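Progress report to the Hendel fund
Household Handling Rules, second reporting period
Bornov workshop, Fovville
1st December

Summary for the fund

The grant asked us to do two things: write a set of working rules for robot arms that handle ordinary household items, and test whether those rules make any difference. The first is mostly done. On the second, we have less to show than the plan promised, and we would like the fund to read the numbers below with some care before quoting them anywhere.

Draft three of the rules went out to the partner site at Montes early in the period. It covers setup, approach, grip, release, stopping, and record keeping. Draft two ran to twice the length and people at both sites were skipping pages. We cut it hard. A few things that came out should probably go back in, and we list them further down.

What was run

We logged 738 trials in this period. Of those, 300 were run under draft three with a full written record. The rest were run under draft two, or with gaps in the paperwork that mean we can't say which rules applied. That is a poor ratio. The sign-off sheet was supposed to prevent it and didn't, mainly because it asked for the draft number at the end of a session, when people were packing up.

Most of the recorded trials used the footwear task, in which pairs of shoes are placed on and around an open cabinet and the arm has to pick or place one without disturbing the others. Shoes were chosen during the last period because they vary in shape and stiffness and because a wrong placement is easy for anyone to spot. A soft knit collar and a firm heel ask very different things of a gripper, and the old grip rule treated them the same.

The compliance figure

The plan set a target of 100 percent compliance with the written rules by the end of the grant. Our checklists for the 300 recorded trials show 93 percent. We don't put much weight on it. The checklists were filled in by the same people who ran the trials, and a box marked "clear area checked" tells you that a box was marked. Where a second person kept a separate list, the two lists disagreed often enough to worry us, most of all on the clear area and on approach speed.

We also have no evidence yet that following the rules more closely leads to fewer dropped or crushed items. It may. The sessions with the best checklists were also the ones run by our most experienced staff, and nothing in the data lets us pull those two things apart. A comparison with mixed crews was planned for this period and has been moved to the next one.

Where the rules stand

Setup. Each session starts with a written layout: which items, which shelf, which way they face. This rule is working. It takes a few minutes and it has ended most of the arguments over whether a trial started from the right place.

Clear area. No hands inside the reach of the arm while it is powered. Everyone agrees with this and it still gets broken, nearly always to straighten an item between trials. Draft four will require power off before any reset. This will slow us down, and the trial count for the next period should be expected to drop.

Cables. Draft three says cables must be "managed." That word is useless. It lets each site decide that whatever it already does is fine. We want a rule that can be checked by looking: a set route, enough slack for full travel, and nothing crossing the task area. The wording is still being argued over with Montes -- they would like to allow a free loop near the base, and we haven't seen a strong case against it.

Grip. The rule now asks for a grip setting by type of item, with soft uppers treated apart from stiff ones. The settings themselves are guesses. They came from a short round of tests with too few shoes, and they should not be passed on to other groups as if they were more than that.

Stopping. Any person in the room may stop a trial and does not have to explain. It is the one rule we would defend without changes.

Records. Two camera views per trial, kept together with the layout sheet. Having two views has settled several disputes over contact with a neighboring item, though over a dozen sessions were stored without their sheets and are close to worthless for this purpose.

What came out of draft two and may need to return

The section on lighting and background. We cut it as fussy. Montes then ran a block of trials with different curtains and different lamps, and the results can't be compared with ours.

The section on tired operators. It was cut for lack of evidence, which is fair, but we cut it without collecting any.

Outside standards

The plan says our rules will be "aligned with existing standards." We have read what we could get hold of, and we are doubtful about making that claim. Much of the published guidance was written with factory cells in mind, and stretching it to a small arm next to a piece of furniture takes more interpretation than the word "aligned" suggests. We propose to say only that we consulted it.

Spending and schedule

Spending is within the budget lines. The cabinet, flooring, and stands for the second setup are paid for. Draft four is due to Montes before the end of December. The mixed crew comparison will follow, with an independent checker present for every session.

Requests to the fund

We ask that the 93 percent figure stay out of the fund's public summary until a second checker has covered a full set of trials. We also ask to replace the 100 percent target with one based on outside checks. The present target rewards neat paperwork, and we would sooner report a lower number that means something.
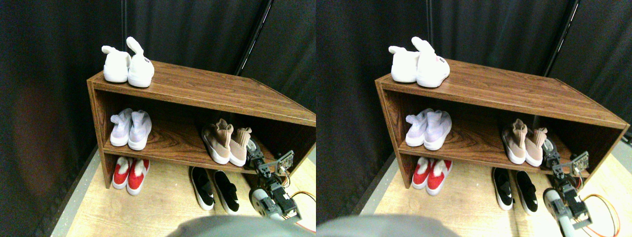 Footwear task, two views: arm raised toward the tan knit pair on the middle shelf.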